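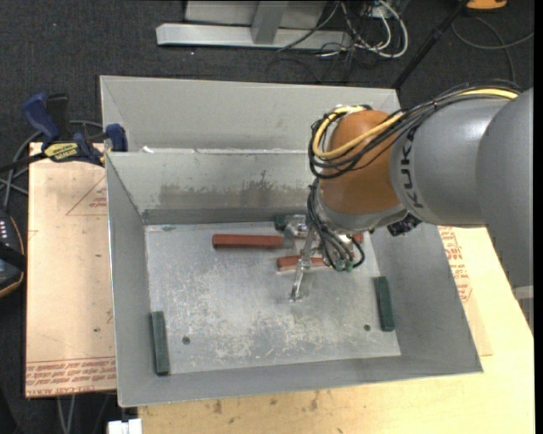 How do you keep a big mixed lot of toy blocks in order?

Use low, open bins, put the long pieces in first, and separate by colour before you separate by length.

The Block Gallery, Skuratbridge
Page kept by Sofia Louro. Last changed 2020-03-29

Welcome to the gallery of our block collection. I started this page because people kept writing to me to ask what the collection looks like and how it is stored, and my answers became longer every time. The blocks belong to the Paracha toy shelf, from which families and schools in Skuratbridge can borrow. The catalogue has 3,702 pieces in it, and I must confess that the catalogue is more tidy than the shelf.

I came to live here as an adult, and blocks were my first hobby in this country. You do not need a large vocabulary for them. Later I learned all the words for colours and sizes, and a few words for stepping on a small piece with bare feet.

In the bin
Red and dark green blocks, lying on the floor of an open metal bin. One long green piece is at the left wall, and the longest red one lies toward the back.

About the colours
Red and green are my favourite pair to put together. On a grey day they are pleasant to look at, and children choose them for Christmas things already in September. The dark green is sometimes a trouble. In the evening, under the lamp at my kitchen table, it can pass for black, and twice I put it away with the wrong colour and had to take everything out again the next morning. Now I do the dark colours only by daylight.

Red has a different problem. Old red and new red are not the same red. If you hold two pieces beside each other at the window you will see it, but in a finished wall it disappears after some distance. I do not separate them any more. One borrower wrote me that her son built a brick chimney with both, and the small differences made it look more like real brick. I liked this very much.

About the bins
We had cardboard boxes before. They were free and they were light, but the bottoms became soft, and one gave up on the stairs. I will remember that sound. Metal is louder when you pour the blocks in – please do not do it when the baby is asleep – but it wipes clean with a damp cloth and the corners stay square. An open top is good too. A lid is one more thing to look for, and people like to see a colour before they decide.

A low bin is better than a deep one. In a deep bin the small pieces go down to the bottom and stay there until somebody turns the whole thing over on the carpet. When I prepare a set for borrowing, I spread the blocks so that the floor of the bin is still visible between them. It takes more space on the shelf, but the choosing goes quickly.

About the long pieces
Long blocks are the ones everybody wants. They make roofs, bridges, the top of a door. They are also the first to be missing when a set comes back, usually under a sofa. If you have borrowed from us and found a long one after some months, bring it, we will be only happy. I keep two spare long ones of each colour in a drawer for this reason, and you may ask for them when your set is short.

About the Custovitz set
Many of you ask for this one. It is our oldest set, given by a family who moved to the coast, and its pieces are a little wider than the others, so please keep them apart. The name was written on the old box in pencil and I have not found out if it is a maker or a person. Set number 119 in the catalogue, if you want to reserve it. If somebody knows more about the name, write me, even if it is only a guess.

Cleaning
Warm water, a drop of dish soap, a soft brush for the corners. Then a towel on the floor and one night of patience. I do not use the dishwasher. I tried with 13 pieces from the damaged box, and some of the colour went cloudy.

Borrowing
You can keep a set for three weeks, and longer if no other family is waiting. Write to the Paracha shelf with the colours you would like and the age of the builders, and I will put something together. The Prostura train pieces are listed on their own page, as they need a different kind of box.

Send me also what your children have built. I read everything, although sometimes the reply is slow.

Sofia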